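FOR IMMEDIATE RELEASE

Hekeo opens its tabletop example library to small labs this November

Hi, I'm Yayra Amegashie, and I run data collection at Hekeo. Our press releases usually get written by somebody with a much better grip on commas, but I asked if I could do this one myself, seeing as it's my team's work and I've been bugging everyone about it since spring!

So, the news. Starting in November, small labs and school groups can apply to use Stomari, our library of tabletop examples for robot learning. It covers plain household stuff: picking up a cup, setting it down again, moving it across a table, stacking one thing on another. Each example is one short run with a person steering the arm, recorded from a small camera down by the gripper, along with the arm's movements and a line of text saying what the person was trying to do.

We started with 40 tasks, and I'll admit the first list was way too fancy (I wanted zippers). Zippers are on hold. What our partners at Futley kept asking for was more of the easy things done in more ways, so that's where most of the summer went. Same cup, new spot. Same spot, new cup. Come at it from the left, come at it from the far side, start with the arm a long way off and let it find its way over.

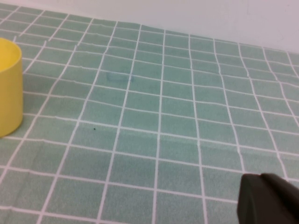

We also keep the clumsy runs. If an operator overshoots and has to swing back, that goes in the library with a note, and a learning system gets to see what recovering looks like. I fought pretty hard for this one. Our early practice sets were all smooth, perfect grabs, and the arm trained on them had no idea what to do when it ended up a little off to one side.

Every operator does 20 practice runs before any of their work counts, and a second person looks over each run before it goes in. We swap operators every 2 hours, too, and the tired-looking runs dropped off a lot once we started doing that (mine included, I'm a terrible operator after lunch).

Zelenák, the workshop that builds our arm mounts, is joining us for the launch and will lend mounts to the first 5 groups we accept. They're sturdy and easy to clamp to an ordinary table, and I'm really happy they said yes.

To apply, send us a page on what you'd like to teach your robot and what equipment you already have. You don't need a fancy setup or a long list of papers. We'll read applications as they come in, and I'll be on the phones every Friday afternoon through the launch if you'd rather talk it over.

Press contact: Yayra Amegashie, Data Collection, Hekeo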